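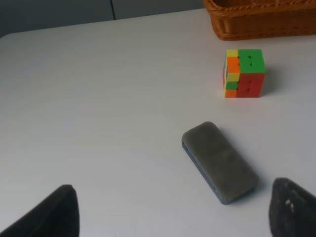
Cinham bench, 2 p.m. The arm stopped on cycle 364 with the fingers open and did not respond to the pendant. Ratree Saithong pressed the emergency stop and the drive power stayed on for 30 seconds. Code 2077 was logged. All staff were moved behind the line.

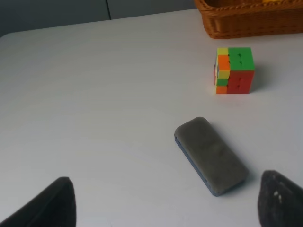
Theano Liapis traced the delay to the safety relay — the Wuyts unit fitted in December — and exchanged it for the spare. The stop was then tested from both stations and cut power at once.

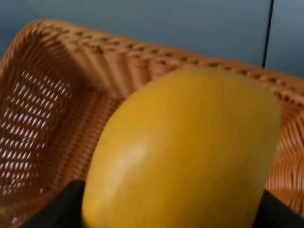

Grip force remains under review. The limit was lowered before work resumed. Soft items are the chief concern, and the mango, pinched between both fingers at the basket, is to be checked for bruising tomorrow. Unattended running is suspended until Kuvberg replies.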